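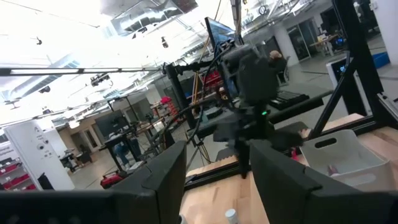 Fiorella Farina wendet ein, die Verschlüsse seien bislang in keiner Fraktion eindeutig geführt; solange das so bleibe, könne man über Behältergrößen nicht sinnvoll beschließen. Sie beantragt, TOP 3 vor TOP 2 zu behandeln. Dem Antrag wird ohne Gegenstimme gefolgt. Die Nummerierung der Einladung bleibt im Protokoll erhalten.

# Protokoll Arbeitskreis Wertstofftrennung, Standort Wendura

**Datum:** 4. März 2020
**Ort:** Besprechungsraum Verwaltungsbau, Erdgeschoss
**Vertreten:** Gebäudebetrieb, Einkauf, Arbeitssicherheit, Kantine, Entsorgungsunternehmen Hosseinzadeh
**Entschuldigt:** Controlling
**Protokoll:** Gebäudebetrieb

## TOP 1 Protokoll der letzten Sitzung

Das Protokoll vom Dezember wird mit einer Änderung genehmigt. Unter »Altpapier« ist »Presscontainer« durch »Umleerbehälter« zu ersetzen. Der Presscontainer steht weiterhin auf dem Nordhof und wird ausschließlich für Kartonagen genutzt.

Offen aus der letzten Sitzung:

- Schlüsselregelung Nordhof: erledigt, Schlüssel liegen an der Pforte.
- Beschilderung Bau C: nicht erledigt, siehe TOP 4.
- Wiegescheine des vierten Quartals: liegen vor, siehe TOP 2.

## TOP 3 Zuordnung von Kleinteilen aus Kunststoff

Ausgangslage: In den Teeküchen und im Musterraum fallen Flaschenverschlüsse, Kappen und Deckel an. Nach der geltenden Trennliste gehören sie zu »Kunststoff, sonstige«. Nach dem Aushang in der Kantine gehören sie zu den Leichtverpackungen. Beide Dokumente sind freigegeben und tragen denselben Revisionsstand.

Hosseinzadeh teilt mit, dass lose Verschlüsse in der dortigen Siebstufe mit dem Feinkorn ausgetragen werden und damit in der thermischen Verwertung landen. Auf der Flasche verbleibende Verschlüsse werden dagegen mit dem Gebinde sortiert. Für den Standort bedeutet das: Pfandfreie Flaschen sind verschlossen einzuwerfen, leer und zusammengedrückt. Bei Pfandflaschen ändert sich nichts, diese gehen über die Kantine zurück.

Der Einkauf fragt, ob eine getrennte Sammlung der Verschlüsse wirtschaftlich darstellbar sei. Hosseinzadeh verneint das für die vorliegende Menge. Eine Vergütung komme erst bei sortenreiner Anlieferung in Gitterboxen in Betracht, und die Boxen müssten bis zur Abholung überdacht stehen. Auf dem Nordhof ist diese Fläche nicht vorhanden.

Die Arbeitssicherheit weist darauf hin, dass Kappen von Reagenziengebinden aus dem Musterraum keinesfalls in die Leichtverpackungen gelangen dürfen, auch nicht gespült. Sie verbleiben auf dem Gebinde und gehen mit diesem in den Sonderabfall. Die Betriebsanweisung enthält diese Vorgabe bereits, der Verweis in der Trennliste fehlt.

**Beschluss 1:** Verschlüsse aus Teeküchen und Kantine werden den Leichtverpackungen zugeordnet. Die Trennliste wird angepasst, der Aushang bleibt unverändert.

**Beschluss 2:** Die Trennliste erhält unter »Sonderabfall« einen Verweis auf die Betriebsanweisung Musterraum.

## TOP 2 Behälterbestand und Mengen

Die Bestandsaufnahme ergab 114 Innenbehälter in allen Gebäudeteilen. Ein Teil davon ist nicht im Stammdatensatz von Anero hinterlegt und wird deshalb im Leerungsplan nicht berücksichtigt. Betroffen sind vor allem die Flure im Obergeschoss von Bau B. Die Reinigung leert diese Behälter nach Augenschein mit -- ein Auftrag dafür besteht nicht.

Für die Fraktion Leichtverpackungen weisen die Wiegescheine des vierten Quartals 1.786 kg aus. Der Wert ist mit dem Vorquartal nicht direkt vergleichbar, die Waage des Entsorgers wurde zwischenzeitlich neu geeicht. Hosseinzadeh liefert den Korrekturfaktor nach. Bis dahin wird die Zeitreihe in Anero nicht fortgeschrieben.

Der Fehlwurfanteil wurde an einer Stichprobe von sieben Säcken bestimmt und lag bei rund 7 Prozent der Masse. Überwiegend handelte es sich um Getränkekartons mit Restinhalt und um Einwegbecher. Farina hält die Stichprobe für zu klein, um daraus Maßnahmen abzuleiten, und regt eine Wiederholung mit Säcken aus allen Gebäudeteilen an. Die Kantine unterstützt das, bittet aber darum, die Probenahme außerhalb der Mittagszeit anzusetzen.

Zum Ersatz beschädigter Innenbehälter liegt ein Angebot von Alolum vor. Angeboten werden zwei Ausführungen, eine mit Schwingdeckel und eine offene mit Sackrahmen. Diskutiert werden:

- Schwingdeckel: geringere Geruchsbelastung, höherer Reinigungsaufwand, Scharnier nicht einzeln lieferbar.
- Offen mit Sackrahmen: schneller Sackwechsel, Inhalt einsehbar, in Fluchtwegen nach Brandschutzordnung unzulässig.

Eine einheitliche Ausführung für den gesamten Standort scheidet damit aus. Der Einkauf klärt, ob bei gemischter Abnahme der Staffelpreis erhalten bleibt.

**Beschluss 3:** Nicht erfasste Behälter werden in Anero nachgetragen. Der Leerungsplan wird danach neu ausgegeben.

**Beschluss 4:** Die Stichprobe wird wiederholt. Die Auswahl der Säcke trifft der Gebäudebetrieb.

Die Beschaffung wird vertagt.

## TOP 4 Beschilderung

Die Schilder für Bau C sind gedruckt, wurden aber mit der alten Farbzuordnung geliefert (Restabfall grau statt schwarz). Die Druckerei nimmt sie zurück. Der Einkauf empfiehlt, die Neuauflage erst nach Freigabe der geänderten Trennliste auszulösen, damit nicht ein zweites Mal korrigiert werden muss.

Zur Frage der Mehrsprachigkeit gehen die Ansichten auseinander. Die Kantine wünscht Deutsch und Englisch im Volltext, der Gebäudebetrieb bevorzugt Piktogramme mit deutscher Unterzeile. Ein Muster in beiden Varianten wird zur nächsten Sitzung vorgelegt. Befestigung wie bisher auf der Wand oberhalb des Behälters, keine Klebefolie auf dem Deckel.

## TOP 5 Verschiedenes

- Die Zufahrt zum Nordhof ist wegen Kanalarbeiten zeitweise nur einspurig nutzbar. Hosseinzadeh setzt für diesen Zeitraum das kürzere Fahrzeug ein, die Abholung erfolgt dann in 2 Touren.
- Batteriesammelbox an der Pforte: Der Deckel schließt nicht mehr. Austausch durch den Gebäudebetrieb.
- Das Controlling bittet schriftlich um Trennung der Kostenstellen für Kantine und Verwaltung. Zurückgestellt bis zum Vorliegen des Korrekturfaktors.

## Aufgaben

| Aufgabe | Zuständig | Stand |
|---|---|---|
| Trennliste anpassen, Revisionsstand erhöhen | Farina | offen |
| Verweis auf Betriebsanweisung abstimmen | Arbeitssicherheit | offen |
| Korrekturfaktor Waage | Hosseinzadeh | angefragt |
| Behälter in Anero nachtragen | Gebäudebetrieb | begonnen |
| Staffelpreis Alolum klären | Einkauf | offen |
| Schildermuster, beide Varianten | Einkauf | offen |

Der nächste Termin wird nach Eingang des Korrekturfaktors abgestimmt. Einwände gegen das Protokoll sind schriftlich an den Gebäudebetrieb zu richten.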